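Skirley Weavers Forum > General chat > Best thing you've learned about willow this year?

**hedgerow_lat**
I'll start, as I've been dying to talk about this! I finally cut my own willow last winter, from the strip behind the allotments at Gollolcombe, and it has changed how I think about baskets altogether. I'd always bought my rods in bolts, graded and sorted, and never thought much about who had stood in the mud. Cutting took me most of two weekends, sorting took longer, and I still ended up with a pile of odd lengths I couldn't bear to throw out.

What I learned is that the bendy rubbish at the bottom of the pile makes lovely borders. So what has everybody else found out?

**Clyde Boateng**
Great thread. Mine is soaking times. I did brown willow for a day per foot because that's what the old booklet says, and then in September I left a batch in by mistake for twice that and it wove like string. I have now rewritten the chart on my shed door.

**osier_and_out**
Careful with that, Clyde. Leave it too long and it goes greasy and the bark slips off in your hands. I'd stick to the booklet and mellow it overnight in a damp blanket.

**Clyde Boateng**
It didn't slip at all! But my water butt is freezing for half the year, so that may be why. I'm 66 and my hands like soft rods, so I'll risk it.

**hedgerow_lat**
Does anyone do close, flat work? I want to make trays with a proper rolled edge, and pale ones if I can. Something in this line:

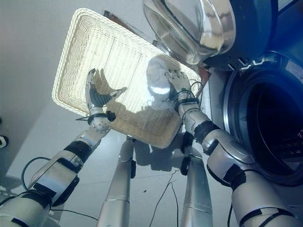
White wicker tray, rectangular, with the light coming through the weave

I love how tight that grid is. My first try had 31 stakes and looked like a garden gate.

**Latrice Strickland**
Ooh, trays! I teach a tray day at the Rundow hall and it's my favourite of the lot. The trick is in keeping the tension even while you turn the corners, and most people pull far too hard on the first side. Go round gently, tap it down often, and put a brick on it when you stop for tea. For pale work use buff or white willow, or centre cane if you want it really fine. Cane is so forgiving, and you can be weaving within half an hour of getting it wet.

**osier_and_out**
Cane isn't willow though, is it? The thread title says willow. I've nothing against the stuff, but it comes halfway round the world and we have a plant here that grows eight feet in a summer.

**Latrice Strickland**
True, and I grow my own as well! But I've watched so many beginners give up on stiff rods and sore thumbs. If a bit of cane gets them to the end of a first basket, they come back for the willow. One lady made 37 cane bread baskets before she touched a rod and she's now better than me.
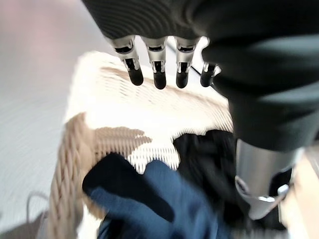 The other thing I'd say is feel the inside of the work as you go along. Your fingers will find a missed stroke long before your eyes do, and it's so much easier to undo three rows than a whole side. I run a thumb round after every few rows, then trim the ends at the very last with good sharp side cutters. Mine are Canpolat and they've been going for years.

**hedgerow_lat**
Right, I'm booking the tray day. And I'm bringing my own willow so osier doesn't tell me off!

**osier_and_out**
I'd never. (Bring the willow.)

**Clyde Boateng**
Is there still room on it? I could give you a lift, Lat, I go right past the end of your road.

Reader comments

Maureen_T: Lovely thread. Could someone post the soaking chart? I'm with Clyde on leaving it longer.

twigsandthings: Disagree about the brick, it marks the border. I use a bag of rice.

Pip: How much is the tray day please?

Latrice Strickland: £30 with tea and cake, Pip. Materials are on top.

Contact the moderators | © Skirley Weavers | Back to top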